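## Hand-held grippers: where the comparison stands

Giang Hứa has been running the finger comparison with Khôi Phí since the spring, and several people have asked for something in writing before the December review. This covers the two finger sets we still have on trial, the fruit and vegetable tasks, and what is left to do.

We started with four finger sets and dropped two early on. The Nkosi fingers were too short for anything wider than a lemon. The printed set Khôi made as a stopgap flexed at the root, so the tips closed at an angle and small items rolled out sideways. It was never meant to last and it has gone back in the drawer.

That leaves the Dellier pads and the Baltico pads. Both fit the same bracket and take the same screws, so a change takes eight minutes if the screwdriver is where it should be. The Dellier pads are softer and have more give at the tip. The Baltico pads are firmer, wear more slowly and cost less to replace.

Each set did 900 picks, split over 23 items. Most of the items are food, as that is what the Cevside packing trial will need, and food is also awkward in useful ways. An orange is heavy for its size and fairly slick. A cherry tomato is light and marks easily. Sugarcane is hard and straight, and if it is gripped a little off centre it swings round.

The short version is that the Dellier pads did better on soft and small items and the Baltico pads did better on cane. For oranges there was very little in it. The firmer pads dropped fewer when the operator was quick, and the softer ones dropped fewer when the operator came in at a poor angle. Giang thinks this says more about the operators than the pads, and I agree with her.

Tomatoes were the clearest result. With the Baltico pads we had to throw out 20 of them over the whole run for split skins. With the Dellier pads we lost eight. Nearly all of those were the larger tomatoes, which people tend to squeeze harder than they need to.

Camera position took more time than we had planned. With the camera set low, a big orange hides whatever is under it, and operators were lowering fruit on to things they could not see on the screen. Raising the mount helped, but then the fingertips looked small and people misjudged the last bit of the approach. We have settled on a middle height for now. Khôi would like to try a wider lens before we fix it for good – there is one on order. 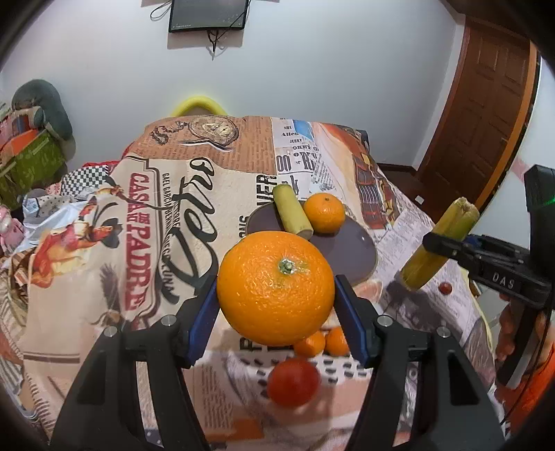
**Cevside, 7/21/23** – Two-operator work has begun, with both grippers over the same table. Oranges, mandarins, tomatoes and short lengths of sugarcane are in the current set, on the printed newspaper cloth. We chose the cloth because a plain one made the tracking look better than it is. Lettering and pictures under the fruit give the software something harder to deal with, and so far it has held up except where red fruit sits on red print.

The main trouble with two operators is reach. People lean in for the same item and the housings knock together. For now one person calls the item out loud before going for it, which is slow but works.

Still to do: the wider lens, a repeat of the cane picks with the Dellier pads after the new screws arrive, and a proper wear check on both sets. Anyone who can spare an afternoon as an operator should speak to Giang. Left-handed people are especially welcome, as we have none on the list.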